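Community | Clothes & Mending

Cleltow mending evening moves to Monday after a busy June

The mending evening at the old Irent Street library has become so well attended that it is moving to the larger upstairs room, starting this coming Monday at half past six, and anyone with a dropped hem or a shirt short of a button is warmly invited to bring it along.

The evening began as a small affair, with a couple of sewing machines, a biscuit tin of odd threads and a kettle that took its time. Setsuko Imai, a retired dressmaker who had altered half the wedding outfits in Cleltow over the years, offered to sit in the reading corner and show people how to take up their own trousers. Word got round the market, and by the spring there were people perched on the window sills with their darning in their laps, waiting (very patiently, it must be said) for a turn at the machines.

"I thought we would have a few of my old customers and a chat," Mrs Imai told us over a cup of tea. "Then the schoolchildren started coming with their blazers, and the chat got rather loud."

The library's records show that 1423 pieces of clothing have been through the group's hands since it opened, with trousers and school skirts well ahead of everything else. Dagim Tefera, who looks after the bookings, reckons the move will give everybody a bit more elbow room, and there will be a proper cutting table at last, along with 2 extra machines passed on by the Awasthi fabric shop when it changed premises.

Entry is free, though there is a jar by the door for needles and thread. Children are welcome with a grown-up. Clothes should be washed beforehand, please, and pockets emptied, as Mrs Imai has already rescued one bus pass from a seam. Those who can't manage the stairs can use the lift from the Preltel Road entrance.

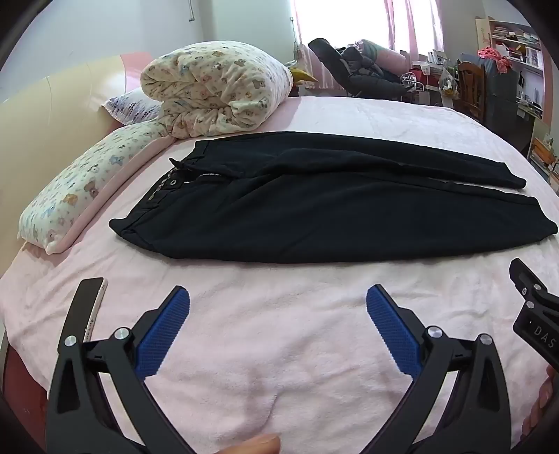

Comments

Jhosep Yupanqui
Lovely news! My mum went in the spring and came home with her coat lining done and a recipe for plum cake. Will there be parking round the back?

Mayu Takagi
Can they do zips? I've got a good winter skirt that has been sitting in the wardrobe for 7 years waiting for one.

Vojtěch Štefanec
Mayu, yes, they did one on my jacket, but bring the new zip with you as they don't keep many in.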